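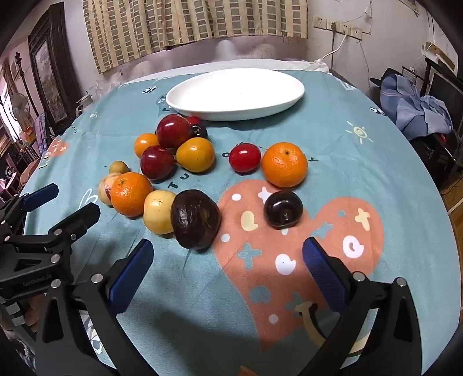 Fruit waiting for the oval plate, with two hand-held grippers at the table.

Kitchen Tips: Should you stack fruit the way the robot people do?

Posted 3/19/18

Readers keep sending me the Savon write-up from February, the one where a gripper learned to move fruit to a plate from 300 demonstrations done by hand. The claim is 171 clean placements out of 200 tries. Fine. I have questions.

A "clean placement" at Savon means the fruit ended up on the plate. Bruises weren't checked. Anyone who has pressed a thumb into a ripe plum knows the damage shows the next day. I'd also like to see the misses sorted by fruit, and the write-up doesn't do that. An apple forgives a hard squeeze. A cherry doesn't.

What I'd borrow for my own kitchen:

Put the big, firm fruit down first. Apples, then tangerines, then the small stuff on top.

Use a plate with a rim. Longans roll.

Pull the tablecloth flat before you start.

Leave wrinkled passion fruit alone. It's usually fine inside.

What I'd skip: the 8-second pause between pieces. It may help the Grustura software. It does nothing for a person with two hands and a bag of groceries.

Comments are open if you've seen the bruise numbers.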